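Wokum Peg Board Set – data card

What's in the set

Wokum is a collection of pictures of one small, satisfying job: getting little blue parts to stand where they belong on a white board. We love this board! It lies flat on a dark tabletop, it has faint outlines printed on it, and everything that stands on it is blue, so the parts are easy to pick out even when you're scrolling through thumbnails. 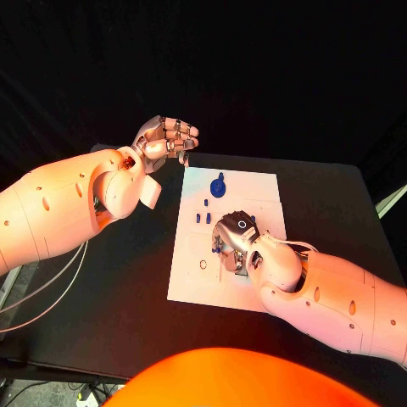 Blue pieces on the printed board, round knob near the top.

The set holds 4,000 pictures sorted into 49 folders. File names begin with the folder number, then the picture number, so a plain sort keeps each folder together.

The parts

The round piece is everyone's favourite. It's a disc with a short bit sticking up out of the centre, and in our labels it goes by "knob". Pegs are labelled "peg" whatever their height – we tried a separate label for the short ones and gave up after the first pass.

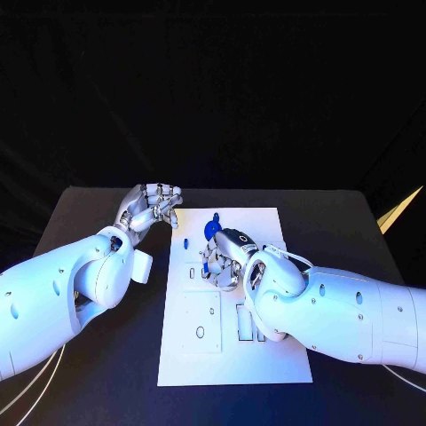 Rastano wrote to ask whether "knob" and "disc" could be split into separate labels, as their sorting exercise only needs the flat part. We've kept them as one for version 2, but the request is on the list and we'd be glad to see someone try it.

Labels

Each line in labels.csv gives the file name, the part and the area of the board it stands in. Areas are named by plain words (top, middle, left, right) as seen from the near edge of the board.

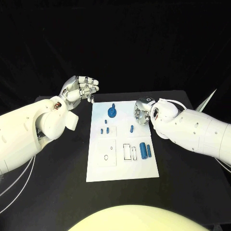 Where a part is mostly hidden, the label column says "partial". Please don't read a missing label as a missing part! Some folders, mainly the early ones, were labelled before we settled on that word, and we're still catching up. Kavanagh checked folder 5 line by line and their corrections are already in.

The colour names follow the same idea: "blue" is just "blue", with no shades.
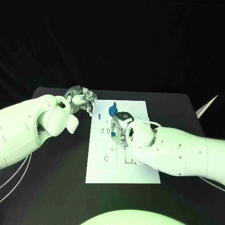

Using the set

Unzip everything into one folder called Onier, and leave labels.csv at the top level. If you spot a wrong label, send the file name and what you think it should say. The next round of fixes goes out in January.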